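Search questions, topics, places
Search

Visiting a robot open day with hand-held grippers – what should I expect, and is it okay to try?

Hello to all. In October I will go with my nephew to an open day at the Antunes workshop in Lendwood. The page of the event says that visitors can see "teaching by hand with grippers" and that there are places to try it on Thursday from 10 in the morning. I have read this sentence many times and I still do not understand what we will do there.

My nephew is 18 and wants to study something with automation. I am only a bookkeeper. My questions are these. Will there be a robot that moves, or do only people move? Does one need to know programming? And is it heavy for the hands? I had an operation on my wrist in spring and I must be careful with it.

Also, if somebody knows whether the bus from Rurkham stops near the place, please write it. The map shows two stops with the same name.

Thank you in advance.

Answer 1 (marked as helpful)

I was at their open day last year and also at a smaller one in Jalluvby, so I will try to answer in the order of your questions.

Mostly people move. In the room where visitors could try, you take one gripper in each hand and you do a simple job with them, for example you pick up a tool and put it in another place. The movements are recorded, and later they are used so that a robot can learn the same job. A robot arm was running too, but in another room and behind a fence, and we saw it for a few minutes only. If your nephew hopes to stand next to a big machine, tell him this before, so he is not disappointed.

Part of the work is done at a table and part of it on the floor. I did not expect the floor. You sit with your legs in front of you and work between them, so please wear trousers and shoes that are comfortable for sitting.
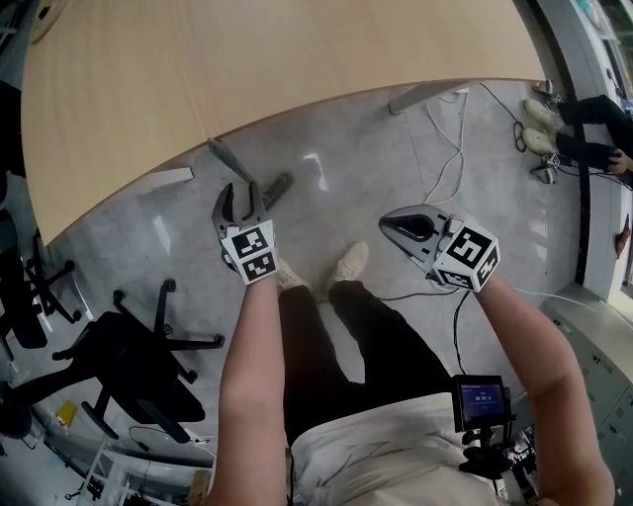
Work on the floor with two grippers, the left one open near a small metal tool.

The cubes with the black patterns are for the position. A camera finds the pattern and from this the computer knows where each gripper is and how it is turned. The guide explained that you should not cover the cube with your sleeve – I did this two times and had to repeat.

No programming at all. They told us that they want almost 2,000 recordings for one job, and most of the people who make them had no technical school. Your nephew can ask about the software side at the end, the guide had patience for that.

About the wrist. The gripper is not heavy when you lift it the first time, but after 7 or 8 repeats I felt it in the thumb and in the lower arm. You close the fingers of it with your own hand, so the work is in the squeezing. I would ask your doctor, and on the day tell the guide that you want to watch or do only one or two tries. Nobody will push you.

One more thing, look where you put your feet. There are cables on the floor.

Answer 2

bus 18 from Rurkham. get off at the second stop with that name, not the first, the first is the old depot and you walk along the road with no sidewalk. cant help with the robots

Answer 3

I agree with most of the first answer, but I want to correct one small point. In Jalluvby the visitors could also see the robot do the job which was taught with the grippers, and for me this was the best part of the day. It was slow and it dropped the screwdriver once, then it took it again. I do not know if Antunes shows this too. It is good to write to them and ask, they answered my mail the next day.

For the try-out places you should put your name on the list when you come in. When I arrived after lunch the list was full and I could only look through the door.

Comment from the person who asked

Thank you, this is very clear now. I will watch and my nephew will try. I have written to them about the robot and also about the chairs, because I can not stand for a long time.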